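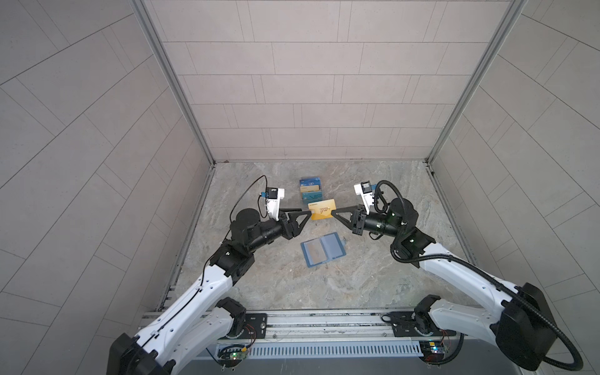

Serpil Akyol
Bench notebook, Lukthorpe cell
August 21, 2019

Entry 31. Right gripper dropping force during card handover

Starting with what went wrong, then what we changed, then what is still open.

The card task has been going since July with few complaints. Cards come up from the upright stack, one arm takes a card, the two arms pass it between them, and the receiving arm puts it into the open holder. This morning the right arm began letting go early. The card would be between the two grippers, the left would open on schedule, and the card would slide out of the right fingers. The log said the handover was complete every time. As far as the controller knew, nothing was wrong.

I first blamed the left side. We had changed the left release delay last month and I never liked the new value. Put the old one back and ran the handover again: same result, card on the floor. So the delay is innocent and I have left it at the old value for now. Whoever changes it next, please write it down here.

Then I ran the right gripper alone. Closed it on a card, arm parked, no left arm involved. It held well for 11 seconds and then the current fell to almost nothing while the reported finger position did not move at all. Did it again, 11 seconds again. That is too regular for a loose screw or a bad finger pad.

The cause is the overload protection on the finger motor. When the motor sees a high load for longer than its limit, it cuts torque and sets a fault bit. Our software reads position and current from that motor but not the fault byte, so the trip never shows up on the screen. The motor goes limp, friction holds the fingers about where they were, and the planner carries on with a gripper that has no grip.

Why now and not in July: the closing target on the right was moved in 9 counts when the thinner cards were added. With the older cards the fingers now try to close well past the card surface and the motor strains the whole time. The left gripper was not changed and has not tripped once in the log.

The second fault is worse and comes from the first. During insertion the gripper presses the card down into the clear pocket. If the motor trips partway through, the card stops before it is seated, and the arm continues along the planned path with the fingers still over the wallet. Run 3859 did this. The arm kept pushing down against the floor until I hit the stop. No damage found on the finger or the wrist joint. I checked both by hand with power off and then moved the joint through its range slowly under power.

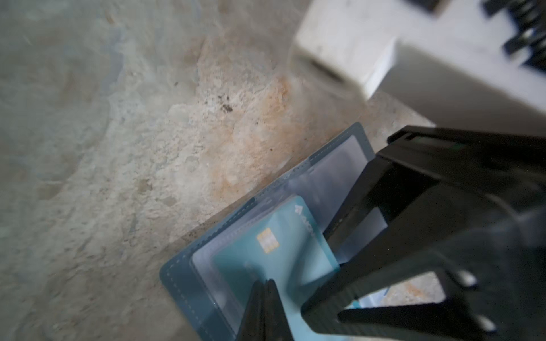

Wrist view at the wallet, card in the lower pocket with a fingertip on it.

I want to be clear about the safety side, as people have been reaching into the cell to pick up dropped cards. A tripped finger motor feels dead, but the rest of the arm is still live and will follow its path. I did this myself this morning before I understood the fault, and I should not have. From today: stop button first, wait for both arms to hold, then hands in. If a card has fallen somewhere awkward, leave it there until the run is ended.

Changes made today

Right closing target backed off by the same 9 counts. The thin cards still hold at this setting, checked with the arm parked and again with a slow wrist turn.

Fault byte from both finger motors is now read every cycle. Any overload bit stops both arms and prints which side tripped.

Downward force limit added for the insertion step only. I set it low and it may stop some good insertions. I prefer that for now.

After the changes I held a card in the right gripper for several minutes without a trip. Then I forced a trip on purpose by restoring the old target, and both arms stopped as they should, with the right side named in the message.

Still open

The closing target should depend on which card is being held. One number for all of them was always a shortcut. The Onis branch has a card type field that nothing uses — that would be the place for it.

Old logs from the Arkodgate runs were made with the same software, so a "handover complete" there does not prove the card was held. Do not use those success numbers until someone has gone through the current traces.

Kılıçarslan has the spare finger motor. I have asked for it back so I can compare its trip time with ours.

Left the cell powered down, stop button in, key in the drawer.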